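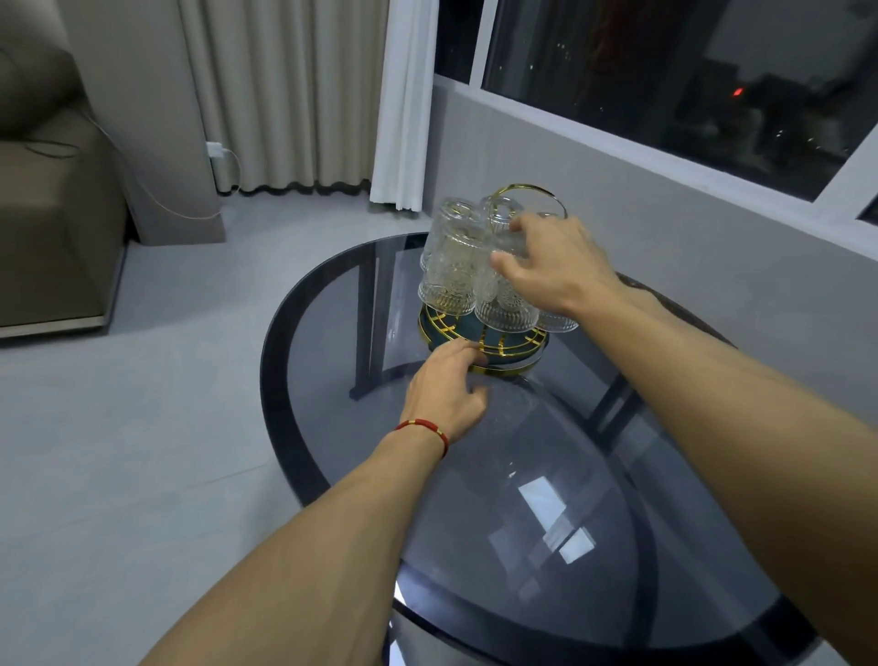 Chapter 3
Glass: The Liquid That Forgot to Flow

Pick up a drinking glass and give it a gentle tap. It rings, it feels hard and cold, and if you drop it on a tile floor it shatters like any brittle solid. Now for the fun part - if you could zoom in far enough to see its atoms, you would have a tough time telling it apart from a liquid! The atoms in table salt or ice line up in neat, repeating rows. The atoms in glass are jumbled every which way, stuck in place before they had a chance to get organized.

In Chapter 2 we looked at crystals and saw how much their tidy structure explains: flat faces, sharp melting points, the way they split along certain planes. Glass breaks nearly all of those rules. It has no single melting point. Heat ordinary window glass to about 600 degrees Celsius and it starts to sag and soften, a little like cold honey warming up. Keep heating it and it gets runnier and runnier, and at no point does it suddenly "melt." Glassblowers depend on that long, slow softening for everything they do.

You may have heard that old church windows are thicker at the bottom because the glass has been flowing for centuries. It's a wonderful story, and it's wrong. Early window makers couldn't produce perfectly even panes, and many were simply set with the heavy side down. We will work through the numbers in Section 3.2, and they are huge.

The main ingredient of most everyday glass is plain sand, or silica. Pure silica needs so much heat that early workshops could never have melted it, so they added soda ash to bring the temperature down, then lime to keep the finished glass from slowly dissolving in water. A tumbler, a jam jar and a windowpane still share that basic recipe today.

Before you start Section 3.1, look around your kitchen and find three glass objects. Hold each one up to a sheet of white paper and look through the edge. Do you see a green tint? Write down what you find - we'll come back to your notes when we get to iron and color.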